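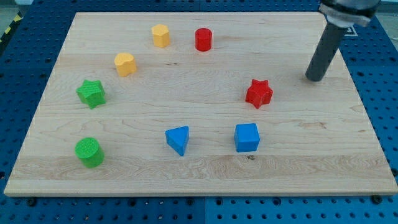 Lestden Toy Library, Cunder Branch
Inspection checklist: wooden boards and shape blocks
Checked by: Tamunoemi Dauda
Date: 2/3/20
12 shares 3 comments

Please write OK, REPAIR or REMOVE for every line, and a comment if it is not OK.

1. Board surface, both faces. Pass the palm along the grain and then across it.
OK. The knots are firm. One dark line near the middle can be felt with the nail, but no splinter comes up.

2. Board edges and corners.
REPAIR. One corner is a little rough. I sanded it by hand with 400 paper, but it should be oiled again before it goes on loan.

3. Board lies flat, does not rock when pressed.
OK.

4. Blocks: colour does not come off on a damp white cloth (rub for 2 minutes).
OK for yellow and green. Red cylinder left a very weak mark the first time, nothing the second time. Please repeat in May.

5. Blocks: points and thin parts. Look at the star and the heart with special care.
OK. Star points are whole and are not sharp to the finger.

6. Blocks: small parts test. No block may go fully inside the test cylinder.
OK. The heart was tried in every direction.

7. Blocks stand upright without falling.
OK. The hexagonal one stands best of all.

8. Cleaning. Soapy water, wipe, dry on a towel. Do not soak the board.
Done. The fine pattern on top of the star holds dust, so a soft toothbrush is needed.

9. Storage bag and label.
REMOVE bag. The cord is 57 cm and this is too long for us. The Zillmont bag with the press stud can be used in its place. Label number 65 is still readable.

General remark: I would prefer that the set stays in the centre until line 2 is finished.

Comments (3)

Chukwuemeka Abubakar
Thank you for the careful work. Which oil do you want for the corner? We have only the Lengyel tin, already open.

Tamunoemi Dauda
The Lengyel is fine if the lid was closed well. Thin coat, please, and leave it overnight.

Chukwuemeka Abubakar
Will do. I have put the old bag aside for the sewing box.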